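Jafri's hand gripper kit, two months in

8/18/22

I bought the Jafri kit in June, mostly to stop Dexter Layug going on about it. He sells them through Darkusitz, so you may want to weigh his enthusiasm accordingly. I paid full price, 600 for the kit and another 20 for postage, and I owe him nothing but a reply to his last three emails.

The idea is easy enough. You hold the gripper, you do household jobs with it, the camera on it records them, and the Silto service turns your recordings into something a robot arm can learn from. The brochure says "teach your robot in an afternoon". I have had a good few afternoons now.

What you get for the money

A gripper, a charger, a carry case with foam that smells of paint, and a printed guide that was clearly written for the previous version. The squeeze handle is good, I'll give them that. It's smooth and it doesn't pinch. The weight is another matter. Ten minutes is fine, half an hour and my wrist starts complaining, and the guide wants sessions of an hour.

The Silto bit

Uploading is slow and the subscription is the part they keep quiet about. The first 800 clips are included. After that you pay, and you will go past it, because a fair share of your early clips get rejected with no reason given. I asked support why and got a link to the page I had asked from.

Cutlery, which is where I lost patience

The sales video shows forks being picked out of a drawer, all lined up and all the same. My things live in a metal caddy with slots down the side, and a thin wooden chopstick, a blue plastic spoon or spatula and something with a white handle are a much fairer test. The ribbed blue pads are meant to cope with narrow objects. I remain unconvinced - a chopstick leaning on its own against metal is a fiddly thing even with fingers.
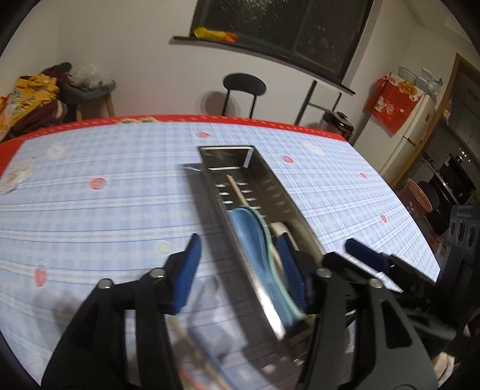
Would I buy it again?

Not at that price. Bristus do a plainer one with 2 years' warranty, and if all you want is to try this sort of thing out, I'd start by asking to borrow theirs. Dexter says the next Silto update fixes the rejections. He said that about the last one.

Recent posts
Robot mops and why mine is in the shed
Smart plugs: a grumble
The Darkusitz returns form, explained
Do I need a label printer?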